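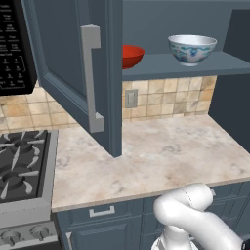 打开的灰蓝色吊柜门,竖装浅灰长拉手

Drodedero 柜门翻新 常见问题

首页 > 服务介绍 > 常见问题

大家好,欢迎来到我们的答疑页面。平时客服收到的问题,有一大半其实问的是同样几件事,我们就把它们攒在一起,慢慢写成了这一页。写得有点啰嗦,请多包涵,毕竟家里的厨房要动一动,谁都想先问清楚再放心。如果您翻到最后还是没找到想要的答案,直接给我们留言就好,问得再细也没关系!

一、先聊聊适不适合翻新

我家的柜门用了很多年,还值得翻新吗?

多半是值得的。我们看一扇门能不能翻新,主要看门板本身还平不平、结不结实。颜色旧了、漆面发黄、边角磕掉一小块,这些都不算大事,打磨和补腻子之后基本看不出来。比较让人为难的是门板已经受潮鼓起来,尤其是水槽下面那一两扇,用手指按下去发软,或者门板底边摸着像一层一层翻开的书页,那就劝您别花这个钱了,单独换一扇新门更划算。您可以先把每扇门都摸一遍,顺便拍几张照片发给我们,照片不用讲究,光线亮一点就行。

柜门不是实木的,可以喷漆吗?

可以的,只是底漆要选对。密度板、多层板、三聚氰胺贴面的门我们都做过,表面越光滑,前面的打磨就越不能偷懒。唯一需要提前说的是贴膜门(就是那种整张膜热压上去的),如果膜已经从边上翘起来,得先把膜整张揭掉,里面的板子重新封一遍才能上漆,工时会多一些。分不清自家是哪一种也不要紧,拆一扇下来看看背面和侧边,我们帮您认。

带凹凸线条的门和平板门,价钱一样吗?

一样的。有些朋友担心凹凸线条的门费工,会另外收钱,其实我们报价的时候都按同一个标准来。线条多的门打磨起来确实慢,凹槽里还得用手一点一点擦干净,师傅们嘴上抱怨两句,活儿还是一样做的。

柜体也要一起喷吗?

看您自己。大多数家庭只做门板、抽屉面板和露在外面的侧板,柜子里面保持原样,关上门之后看着已经是一套新厨房了。如果原来的柜体是很深的木色,新颜色又很浅,打开门时对比会比较明显,有人喜欢,有人看着别扭,您可以先拿一块色板贴在柜体边上,多看几天再定。

二、颜色怎么选

有多少颜色可以选?

我们常备的是 Wonusmont 系列色卡,从很浅的米白到很深的墨绿都有,灰调的颜色尤其多。如果您心里已经有一个特别想要的颜色,比如沙发上某个靠垫的颜色,或者外婆家老窗框的颜色,把实物寄给我们也可以调,调色需要多等几天,调好之后会先喷一块小样寄给您,您点头了我们才动手。

灰蓝色会不会显得厨房很暗?

这是我们被问得最多的颜色,也是大家最犹豫的颜色。我们的建议是看台面和墙面。台面浅、墙砖浅,灰蓝色的柜门就会显得很沉静,很耐看;如果台面本来就是深色,窗户又朝北,那整面墙都做灰蓝可能会有些闷,不妨只做地柜,吊柜留给浅一点的颜色。另外灯光也很要紧,偏黄的灯下面灰蓝会往绿里走,偏白的灯下面又会显得更冷。收到色板以后请一定早上看一次,晚上开灯再看一次。

哑光和半光泽哪个好打理?

真心话,半光泽好打理一些。哑光好看,摸着也舒服,但是灶台两边溅上的油点要及时擦,放久了容易留下印子,用力去擦又可能把那一小块擦亮。家里炒菜多的,我们一般会推荐半光泽;平时以蒸煮为主、或者一个星期也开不了几次火的,选哑光完全没有问题。

色板要不要钱?

不要钱,邮费也由我们来出。每个家庭可以选四块,寄出以后您不用还给我们,很多人最后拿它当杯垫用了。

三、拉手与铰链

旧拉手可以继续用吗?

当然可以。拆门之前请您把拉手和螺丝一起收在小袋子里,贴上标签写明是哪扇门的,装回去时能省下很多时间。金属拉手可以用温水加一点洗洁精泡一泡,再用旧牙刷刷一刷缝隙,擦干之后常常跟新的一样,泡之前先看一眼表面有没有起皮。

我想换长拉手,原来的孔怎么办?

旧孔可以补平。孔距不一样的时候,我们会在喷漆之前把旧孔填实磨平,再按新拉手的孔距重新打孔,漆面盖上去之后摸不出来。所以换拉手这件事请务必在下单的时候就告诉我们,喷完漆再打孔,漆边很容易崩,我们自己看了都心疼。目前我们店里搭配的是 Hầu 系列,长的短的都有,横着装竖着装都可以。

竖装还是横装?

没有一定的规矩。普遍的做法是对开的门竖着装,抽屉横着装,吊柜的拉手靠近门的下沿,地柜的拉手靠近门的上沿,这样手不用抬太高,也不用弯太低。如果家里有老人或者个子还小的孩子,可以请他们站在柜子前面自然地伸一伸手,手落在哪里,就用铅笔在哪里轻轻画一道,按那个位置来装,最顺手。

铰链要不要一起换?

门关上时会往下坠,或者两扇门中间的缝一头宽一头窄,先别急着换,用螺丝刀调一调铰链上的螺丝,十有八九就好了。铰链已经生锈,或者开关时嘎吱作响、上了油也没用的,那就趁这次拆门一起换掉吧。换的时候要看清楚原来是全盖、半盖还是内嵌,买错了装上去门会关不严。

四、拆门前后的准备

柜门由谁来拆?

两种办法都行。您自己拆了寄过来,能省下上门的费用,我们会先寄一包编号贴纸和包装材料给您;不想自己动手的,在我们的上门范围之内可以预约师傅来拆。自己拆的朋友,请记得先拍一张整面柜子的照片,再给每扇门贴号,贴纸要贴在铰链的杯孔里面,那个地方我们不喷漆,号码就不会丢。

吊柜拆门之前,里面的碗碟要不要搬出来?

最好搬出来。门拆下来以后柜子是敞着的,师傅松铰链时难免有点震动,靠近层板前沿的盘子和杯子尤其要先收一收。腾不出那么多地方的话,至少把前面一排往里推,再在台面上铺一条厚毛巾,心里会踏实很多。腾空的时候也正好看看层板有没有压弯,层板中间下沉的,翻个面再放回去可以再用好一阵子。平底大盘建议放在下层,轻的、不常用的放在上层,拿取的时候胳膊也轻松。
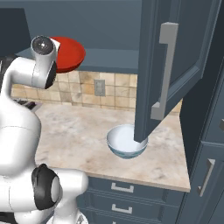 没有门的那段时间,厨房还能用吗?

能用的。灶台、水槽和台面都不受影响,只是柜子里的东西全露在外面,炒菜时容易落油烟。有人挂一块旧床单挡着,有人索性那几天多做凉拌菜,我们觉得都很好。挂布的话请离灶火远一点,用图钉钉在柜体侧板里侧,不会留下显眼的洞。

我家有猫(有狗、有小宝宝),要注意什么?

喷漆都在我们自己的车间里做,不会在您家里喷,这一点请放心。要留意的是拆下来的螺丝和铰链,小小的一颗,掉在地上很容易被小家伙捡走,所以拆一扇收一扇,别堆在地上。地柜敞开的时候,原来放在水槽下面的清洁用品也要先挪到高处去。

五、工期和费用

整个过程要多久?

从我们收到柜门算起,通常是四周。前面的清洗、打磨和补孔占去不少时间,上漆之后还要留足时间让漆膜变硬,这一步我们不肯赶。十二月和年前是一年里最忙的时候,大家都想让厨房焕然一新过年,请尽量早一点下单,晚了排不上,您着急,我们也着急。

费用怎么算?

我们按套餐收费,写在这里方便您对照:

小厨房套餐 3258元,含门板和抽屉面板的打磨、底漆、面漆,以及旧孔填补
单做吊柜或单做地柜 1148元起,具体按门板的数量和尺寸报价
上门拆装 另计,订单满2000元免收

换新拉手和新铰链的费用不在套餐里面,按您选的款式另外结算。报价单上写多少就收多少,如果开工后发现有门板受潮需要更换,我们会先停下来跟您商量。

可以只翻新一两扇门吗?

可以是可以,只是有一点要先说在前面,新漆和旧漆放在一起,就算颜色号一模一样,看着也会有差别,旧的那几扇早就被油烟和日光养出自己的颜色了。如果是单独一组柜子,或者岛台、餐边柜这种本来就跟别处分开的,单做就很合适。

付款和取消怎么安排?

下单时付定金,柜门做好寄出之前付余款。还没开始打磨之前都可以取消,定金原路退回;已经开始打磨的,按做到哪一步扣除相应的工费。改颜色也是一样的道理,底漆上完之前说一声就来得及。

能去看实物吗?

欢迎来看!我们在 Iltosport 一楼有一个小小的展示角,放着各种颜色和光泽的门板,拉手也可以当场拿在手里试一试。上午十点开门,下午来的人会多一些,想安安静静慢慢挑的话,建议早一点到。带上一块自家台面或者墙砖的边角料会很有帮助,实在没有,拿手机拍的照片也能凑合着比一比。

六、装回去以后

刚装好的柜门可以马上擦洗吗?

头一个月请温柔一点对待它。漆面摸着已经干了,里面还在慢慢变硬,这段时间用拧干的软布擦就好,先别用清洁剂,也别在门上贴挂钩和胶条,小朋友的磁贴画也请先忍一忍。

平时怎么清洁?

温水加一两滴洗洁精,软布擦一遍,再用清水擦一遍,最后擦干。钢丝球、去污粉、酒精和强力的油污喷剂都不要用。凹槽里积了灰,可以用干净的软毛刷扫一扫。灶台和水槽附近的门勤擦一些,别让水珠停在底边上过夜,门板最怕的就是这个。

磕掉了一小块漆怎么办?

每份订单我们都会附一小瓶同色的补漆,瓶盖里带着小刷子。先把磕碰的地方擦干净,毛刺用细砂纸轻轻蹭掉,薄薄地点一层,干了再点一层。千万别一次涂得很厚,会鼓成一个小包。补漆请放在阴凉的地方,用之前多摇一会儿。

门装回去以后关不拢,是变形了吗?

先别担心。漆膜会让门板厚上一点点,原来缝隙就很小的两扇门,装回去以后偶尔会互相蹭到。把铰链侧面那颗螺丝往一边拧半圈试试看,不行再拧半圈,左右两扇轮着调。还是不行的话,拍一小段开关门的视频给我们,师傅看过之后会告诉您该动哪一颗。

以后想换颜色,还能再翻新一次吗?

能的,而且第二次会比第一次省事,孔已经补好了,底子也是平的。请把第一次的订单号留着,我们能查到当时用的底漆和面漆,第二次打磨到哪一层,心里就有数了。

还有别的问题

请在页面下方的留言框里写下您的问题,附上厨房的照片和大概的尺寸。我们会按收到的顺序回复,下午五点以后的留言通常第二天上午回。

返回顶部 | 服务介绍 | 色卡索取 | 联系我们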